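Last revised 04/09/2021

## Sorting and storing small fasteners

Mixed screws waste more time than missing ones. The method below covers wood screws, machine screws, nuts, washers and wall anchors in quantities small enough for a home shop. Larger stock belongs in the original boxes.

### 1. Sort by thread first

Separate wood screws from machine screws before looking at length. Then divide machine screws into metric and inch. An M4 and a No. 8 look alike in the hand, and forcing one into the other's nut ruins both. Test each doubtful screw in a known nut. It should turn at least three full turns with the fingers.
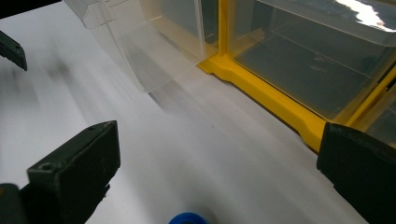 Length comes after thread. Measure flat-head screws over the whole length, and measure pan-head and round-head screws from the underside of the head. Group lengths in steps of 1/4 inch. Clear drawers, such as those in the yellow organizer, let the contents be checked without pulling each one out, but they still need a label. A 1-inch and a 1 1/4-inch screw cannot be told apart through plastic. Write the thread size first and the length second, in that order on every label.

### 2. Assign drawers by use

Put the sizes used weekly at chest height. Heavy items (lag screws, large washers) go in the lowest row. Keep nuts and washers of one thread size next to the matching screws, and leave one drawer empty for strays. Empty it in November and again in spring.

Fill drawers to two-thirds. A full drawer spills when pulled and jams when pushed back. 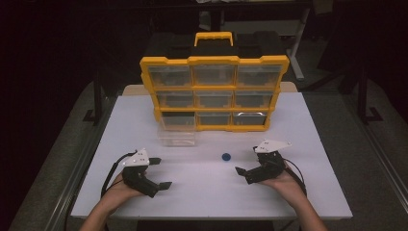 *Nine-drawer organizer with a top handle, three rows of three.*

For a unit of this size, one workable layout is:

| Row | Left | Center | Right |
|---|---|---|---|
| Top | No. 6 wood | No. 8 wood | No. 10 wood |
| Middle | M4 screws | M4 nuts | M4 washers |
| Bottom | Wall anchors | Lag screws | Strays |

### 3. Keep rust out

Wipe off cutting oil before storage. It collects dust and turns to gum. Store plain steel away from fertilizer, pool chemicals and open containers of acid cleaner. In a damp basement, add a small silica gel packet to each drawer of uncoated steel. Replace or dry the packets when the indicator beads change color. Follow the drying temperature printed on the packet, and do not dry them in a microwave unless the packet allows it.

Light surface rust comes off in white vinegar. Soak overnight, rinse, dry at once and apply a thin coat of light machine oil. Do not soak zinc-plated parts. The acid strips the plating.

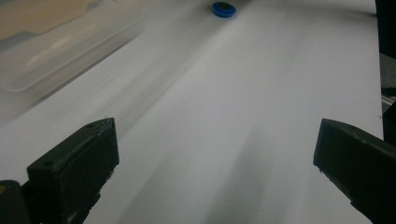
**Can brass and steel screws share a drawer?**
Keep them apart. In damp air, steel in contact with brass rusts faster, and the rust stains the brass.

### 4. Discard

Throw out screws with rounded recesses, bent shanks or flattened threads. Lock nuts with nylon inserts should not be returned to stock once removed. Steel and brass scrap can go in separate cans for the recycler.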